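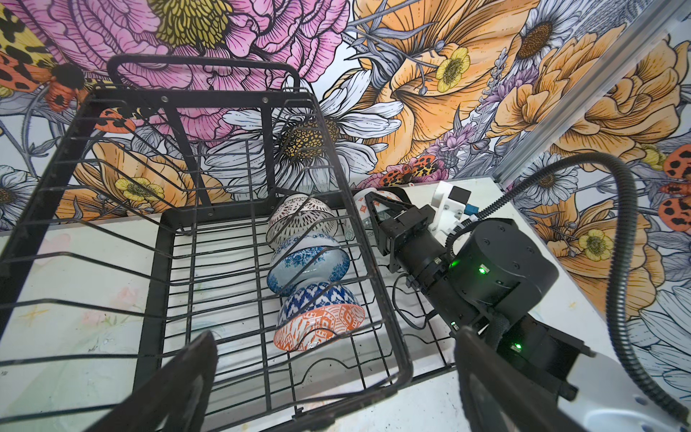

The Maldonado family has given $4 million to Damdale College to pay for scholarships in the trades and in small business management, the college said on November 21, 2025. The gift comes from the sale of Maldonado Housewares, the Tambridge company that sold kitchen goods to shops and diners across the county for almost 40 years. Its stock was everyday stuff, the kind of thing many people in the area still have by the sink: black wire dish racks with upright tines for plates, and white bowls with a blue floral or an orange diamond pattern. The company was sold last year to Skendero, a distributor that has kept the Tambridge warehouse open.

The money will go into a permanent fund, to be known as the Maldonado Family Scholarship Fund. The college expects it to support 66 students a year once it is fully in place. The first awards will be made for the next fall term, with a smaller group to start, and applications will open in the spring.

Yesenia Bañuelos, who directs the college's scholarship office, said the fund is the largest the college has received from a local family. Most of the college's existing awards cover tuition only. The new one will also pay for tools, work boots, exam fees and bus passes, up to a limit set each year.

"We lose students over a set of wrenches," Bañuelos said. "They get the tuition covered and then they get the supply list, and it's more than they have. We've been patching that with a small emergency account, and it usually runs out before midterms."

Half of the awards will be reserved for students in the trades programs: welding, plumbing, electrical work, and heating and cooling. The other half will go to students in small business management, a program that has grown steadily since the college moved its evening classes to the downtown building. Part-time students can apply on the same terms as full-time students. The family asked for that condition, the college said, and the agreement was rewritten to include it.

Grades will be considered but will not decide the awards. Applicants need to be in good standing and must write a short statement about the work they want to do. A letter from an employer will be accepted in place of a letter from a teacher. Students who have been out of school for a long time have often had trouble finding a teacher to write for them.

The family business began as a market stall and moved indoors when the owners rented the back half of a former feed store on Canal Street. Later it took over the whole building and added a loading dock. At its busiest, the company ran its own trucks to Damdale and the towns along the river, and supplied most of the school cafeterias in the district. The retail counter at the front stayed open through all of this, although by the end it brought in only a small part of the company's sales.

Several former employees were at the college for the signing, which was held in the library and followed by coffee. The family did not give a speech. In a written statement, they said the company had depended on people who learned their jobs in the evenings after a full day's work, some of them at Damdale, and that they wanted the money to go to people in the same position.

"A lot of our drivers and our warehouse people were taking a class or two at any given time," the statement said. "We changed shifts around so they could. We would like it to be easier than that."

The gift will be paid in 2 installments. The first has already been received and the second is due when the last part of the company sale is settled. The college will invest the full amount and spend only the yearly income, under the same policy it uses for its other permanent funds. A report on the fund will be published each November along with the college's regular financial statements.

Skendero has agreed to offer paid summer placements at the Tambridge warehouse to scholarship students in the business program. The placements are separate from the gift, and students will not be required to take one. The details are still being worked out, including whether the hours can count toward course credit – a question that has to go to the faculty first.

The college will also use a small part of the first year's income to set up a tool library in the trades building. Any enrolled student, with or without a scholarship, will be able to borrow hand tools and safety gear for a term at no charge. The room picked for it is now used to store old desks and will be cleared over the winter break. Donations of used tools in working order will be accepted at the trades building office once the room is ready.

Bañuelos said her office will hold information evenings for applicants in both Damdale and Tambridge, with dates to be posted on the college website. Staff will be on hand to help with the forms, which will be available on paper as well as online. Students who already receive another award from the college can still apply, though the combined amount may not be more than their full cost of attendance.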